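The Street That Stops

A T-intersection is a small act of municipal indecision. The road comes along with every sign of confidence, meets somebody's front wall, and has to choose. Most people choose left or right in a second and a half and never think of it again. The people who live in the house at the end think of it a good deal, usually around bedtime, when the headlights arrive.

Asanka Abeysekara has spent the better part of two years walking to the ends of streets in Ellard and turning around. He used to sell curtain rods. Now he keeps a notebook of what he calls "stoppers," the houses that stand square across the top of a T, and he has filled 196 pages with them. When I asked how many streets that covered, he said the pages were a matter of record and the streets were a matter of definition, and we left it there.

His complaint is with maps. On a map a T is two lines touching. On foot it is a long view with something at the end of it, and the something is very often a gate. A house on the side of a street can get away with a modest gate, seen at an angle by people on their way elsewhere. A stopper's gate is looked at for the whole length of the block by everyone who comes up it, including the ones who are lost. Owners respond to this pressure in different ways. Some paint. One, in the Mondal district, installed a pair of concrete lions and then, after a dispute with the neighbors, a single concrete lion.

I went out with him on a Thursday in October, at an hour he considers late and I consider breakfast. We did three streets. He walks down the middle of the road when traffic allows, which he says is the only honest way to see one, and he stops every so often to look at the asphalt as if it owed him money.

He has views on gate color. Black is evasive. Green is for people who have a garden and want you to know it. White is optimism, and lasts until the first rainy season. Red, by which he means anything from brick to dried plum, is the color he respects, and a wide maroon one under a pale yellow upper story is close to his ideal. It holds the eye at a distance, he says, and it does so without lions. 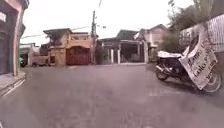

The trouble with poles

Every stopper has a rival, and the rival is usually a utility pole. Asanka doesn't hate poles. He just feels that a gray pole standing right beside a house at the end of a street has been given a part in the play without auditioning. The house is two stories. The pole goes well past that and takes the sky.

He once wrote to Pruvura, the firm that looks after the local lines, asking how the positions were chosen. The reply took 30 days and thanked him for his interest in fiber.

Road paint is his other sorrow. He can lose ten minutes to a worn white marking, trying to work out what it used to tell people to do. I suggested a parking bay. He looked at me with pity.

The notebook may become a book. Vovis, a small press with an office above a tire shop, has asked for a sample chapter, and he has sent them one on curbs.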